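Review: Corken sorting bins, yellow, set of 4, with the Brunton steel tray

Posted Dec 25, 2021

I repair small electronic things at home and also for a few neighbors, and since September I have used the Corken bins for all my sorting. I bought them together with the Brunton tray, because the shop Kamano sold both in one order. I paid 50 dollars for the bins and 11 for the tray. I write this review after using them almost every evening, so I think it is fair.

First, the size. The bins are shallow and wide, which I like very much. My old boxes from Amell were deep, and small parts were always hiding in the corners, so I had to turn the whole box over to find one connector.

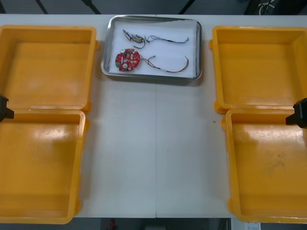
My opinion of the plastic is mixed. It is stiff and does not bend when I lift a full bin with one hand, and the walls are high enough that a motor does not roll out. But the floor takes marks quite easily. You can see scuffs and some darker smudges on the yellow, most of all in the bin at the lower right, and with soap I could remove only a part of them on mine. For the work it makes no difference. If you want your bins to look like new, choose a different material. The small tabs on the side walls do not disturb me, but they make the bins a little harder to wipe.

The color is a good choice. Black wires and metal parts are easy to find on yellow. Under a strong lamp the floor shines a little, and then I move the lamp to the side.

The steel tray I use for the parts I am working on now. It has rounded corners and a raised rim, so it is comfortable to carry. I put a sheet of white paper inside, and I recommend this to everyone. Without paper the parts slide and make noise, and a thin blue wire is harder to follow on shiny steel.

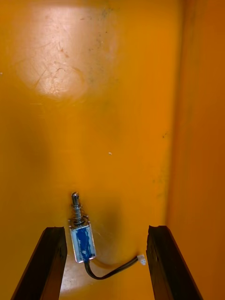 Can the bins hold heavier parts, for example transformers?
I have put 60 small transformers in one bin and carried it down the stairs, and the floor did not sag. I would not stack full bins, however, as there is no lid between them.

What I miss is a label holder. I tried paper stickers and they came off after some weeks. Now I keep motors always in the upper left bin and circuit boards in the one under it, and my hands have learned the places. Dividers would also be welcome, even if they cost extra.

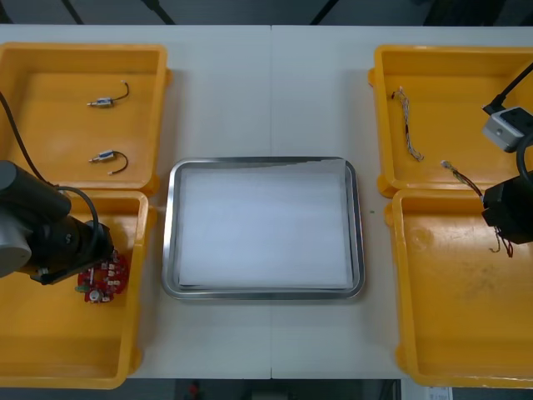

Two small motors in the upper left bin, steel tray in the middle.

I give the bins 4 stars of five. The tray gets all five, and I will probably order a second one.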